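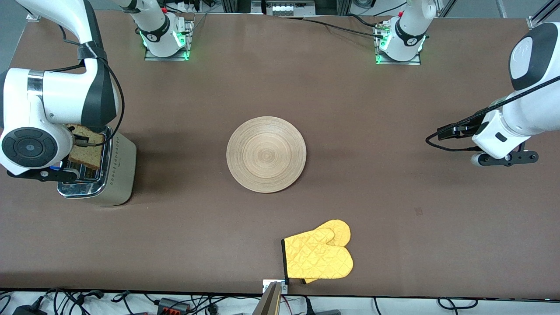
Toaster, wooden plate and yellow oven mitt on a brown tabletop.

Masri Bakery is looking for people to taste bread at our Hisden store in May. We are changing three of our sandwich loaves and want opinions from people who eat toast most mornings.

Each session lasts 45 minutes and starts at 9:30 a.m. or 2 p.m. You will try small pieces of each loaf, plain and toasted, and fill out a two-page form. Butter is provided. Please skip coffee for an hour before you come.

We need 100 tasters. You must be 18 or older and have no allergy to wheat, milk, sesame or nuts. Smokers are welcome. People who work for a bakery or grocery chain can't take part.

You will get a $20 store card at the end of your session. Parking behind the building is free.

To sign up, leave your name, phone number and preferred time at the counter, or ask for Lorcan McGrath. We call everyone back, including those we can't fit in.

Filed under: Jobs & Notices > Paid Studies

Comments

deb_k: Is the rye one of the three?

Masri Bakery: No, rye stays as it is.

Tomas: Can my wife and I come to the same session?

Masri Bakery: Yes, put both names on one slip.

Recent notices
Weekend counter help, Masri Bakery
Night driver wanted, Julamis Dairy
Front desk, part time, Cletix Dental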